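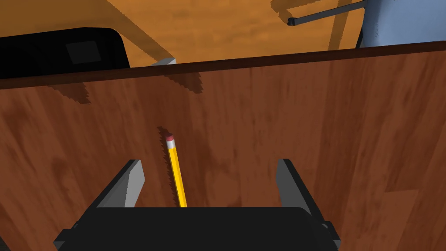

Rirnisex opens its simulated practice rooms to schools and small workshops

March 2026 - for immediate release

Rirnisex is pleased to announce that Clistine, its collection of simulated handling examples for learning robots, is now open to schools, colleges and small workshops that would like to use it or add to it. The first release holds 1358 finished examples, every one of them steered by a person sitting at an ordinary desk, and we are very proud of the people who made them.

A pencil may seem a humble place to begin, but we have grown rather fond of ours. It is yellow, with a pink eraser on the end, and getting two grey fingers to either side of it against a wooden panel takes more patience than most of our newcomers expect. The rooms in Clistine are drawn entirely by computer, with wood grain, furniture and long shadows across the floor, so that a learning system meets some of the muddle of a real home while it is still finding its way.

Each example is a single attempt at a single task, recorded from the moment the operator takes the controls until the moment they let go. Our operators work in sittings of 20 minutes, with a proper break between them, and the starting position of the objects is changed before every attempt. Clumsy attempts are kept as well, in a folder of their own, and 600 of these are being offered alongside the main release for anyone who wants to study them.

"I came to this from teaching pottery, and it felt oddly familiar," said Gülizar Yaman, who leads the operators at Rirnisex. "You slow down, you look at where the fingers are, and you try again. I have had people stay on past the end of their sitting - all for a pencil - and I do understand it."

Gonçalo Gouveia, who looks after the recordings, said: "We started in January with one room and a very short list of tasks. What pleases me most is how different the operators are from each other. One goes straight in, another circles for a while, and the learning system gets to see both."

Places are now open for 60 new operators, who will work from home on the Galtisar controls and receive full training before their first recorded sitting. No experience of robots or programming is needed. Schools wishing to take part as a group should write to Sheila Gosling on the Clistine desk, who will gladly talk through what is involved and arrange a trial sitting.

Press enquiries: Berkay Kurtuluş, Rirnisex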